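Teaching an arm to stop pushing

Ask Eldana Berhe what her group has been working on for the past year and she'll give you a one-word answer: cardboard. Then she'll talk for an hour and a half, and you won't want her to stop.

Berhe studies how robot arms handle things that don't push back very hard. Metal parts are easy to be confident about, she says, and most grasping programs grew up on hard, tidy objects. Cardboard dents. Squeeze a small block of it a little too much and the next grasp is on a different object from the first.

"You've changed the thing by touching it," she told me. "I love that problem. It's so ordinary, and it wrecks so many good programs!"

Her method, which the group calls Grollora, starts with a person guiding the arm through a pick and a place by hand. The usual approach would be to copy the path. Grollora pays more attention to the moments when the person slows down. Those slow stretches, Berhe argues, are where people are feeling for something, and the program learns to be careful in the same places.

"If you watch someone set down a full cup of coffee, the last inch takes as long as the whole trip across the room," she said. "We wanted the arm to know about the last inch."

The group gathered 2000 guided demonstrations, then threw out the ones where the guide had bumped the arm or started over. That left 1730. Training on the smaller set worked better, which surprised Berhe enough that she ran it 3 times before telling anyone.

The test itself is plain. The arm picks up a block, carries it a short way over a flat sheet, lowers it and lets go. Afterward the block is measured for dents. In a series of 139 trials, the version trained on slow moments left nearly all the blocks unmarked. An older program, Floltora, which follows the recorded path and nothing else, did well when the block was exactly where it expected and badly when it wasn't.

I asked whether the sheet matters. It does, a lot. On a bare tabletop, a block lowered a hair too far has nowhere to go. A sheet of corrugated board gives slightly, and the arm has to tell that softness apart from the softness of the block in its fingers.

"Two soft things, one on top of the other," Berhe said, grinning. "That's the part I'd happily spend another year on – and I probably will."

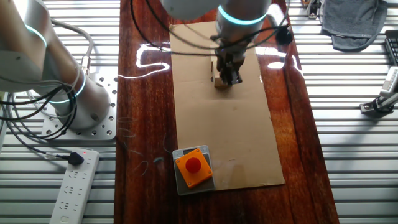 Zanetti, reading a draft of the results, wondered whether the slow moments really carry information about touch, or whether people simply slow down near the end of any movement. Berhe thinks the objection is a fair one. Her next round of demonstrations, planned for April, will ask guides to pause at random points along the way, so that slowness and contact no longer arrive together. If the method still finds the right places to be careful, she'll feel a good deal better about it.

She also wants to try blocks of different stiffness in the same run, with no warning to the program about which one is coming. Early attempts have been messy. One soft block came out, in her words, "like a stepped-on sandwich," and she has kept it on her shelf.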